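About Csonka

Csonka is a bookkeeping and payroll office for small businesses. We work with bakeries, dental practices, plumbers, two riding stables, a piano store and a good many people who are in business by themselves. Most of our clients have fewer than ten employees. We do their books every month, run their payroll, file their sales tax and get everything ready for the annual return.

How the office started

Erzsébet Fülöp opened the office in January with one desk and a list of clients she had kept from her years doing the books at Balier, a wholesale flooring supplier that had closed its local branch. Several of Balier's old customers still called her with questions about their own invoices, and after a while it made sense to charge for the answers. The name Csonka was her grandmother's.

Zoltán Fodor joined her the following year to take over payroll. He had worked in the payroll department of a trucking company, where pay was figured by the mile, by the hour and by the load, sometimes for the same driver in the same week. He still handles any client whose pay rules run longer than a page.

In July 2021 we moved from the rooms over the pharmacy to our present office on the ground floor of the Dravomora building. The old stairs were steep and many clients bring their paperwork in boxes. There is parking behind the building, and the side door is open during office hours.

What we do

Monthly bookkeeping covers bank and card reconciliation, supplier bills, customer invoices and a short report. The report is two pages. The first shows what came in, what went out and what is owed. The second lists anything we could not place, such as a card charge with no receipt, and asks you about it. We send it by the tenth.

Payroll is run weekly or every other week, whichever you use. We need hours by noon two days before payday. New hires should be sent to us before their first day so the forms are in order. We also prepare the year-end wage statements, which go out in January.

Catch-up work is for businesses that have fallen behind. We quote this separately after looking at what there is. The longest gap we have closed was 3 years, for a cabinet shop that had kept every receipt but had never sorted any of them.

We do not give investment advice, and we do not represent clients in court. If you need either one, we can tell you who our clients have used.

How we keep your records

Paper you bring in is scanned, checked against the scan and returned to you at the next meeting. Files are kept on our own equipment in the office, with a second copy stored at another location. Access is limited to the people who work on your account. When a client leaves us, we hand over a full set of records and keep our own copy only as long as the law requires.
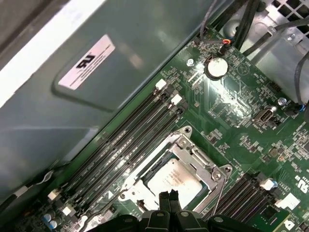

Sitau Upholstery has been with us since the second year, and when we asked for a few lines to use on this page the answer came back that the monthly report was the main thing, that they had gone through two other bookkeepers without ever learning what they were owed, and that it would be nice if the reminder about missing receipts came a little earlier in the month. We have moved the reminder to the third.

Fees

Bookkeeping is charged at a flat monthly fee based on the number of transactions. The smallest plan is $378 a month and includes one bank account and one card. A client on this plan will usually have fewer than 2,000 transactions in a year. If your volume goes up for a single month, we leave the fee alone. If it stays up for a full quarter, we will call you to talk about the next plan.

Payroll is billed per pay run, plus a small amount for each employee. There is no setup fee for either service. You can stop at the end of any month with written notice.

Becoming a client

Call or stop by to set up a first meeting. It takes roughly an hour and there is no charge. Please bring your last tax return, your most recent bank statements and, if you have employees, the latest payroll report. If you use accounting software, bring the login or an export. If you use a notebook, bring the notebook.

We take on new clients through most of the year. From the end of January until the filing deadline we put new names on a waiting list and call them back in order.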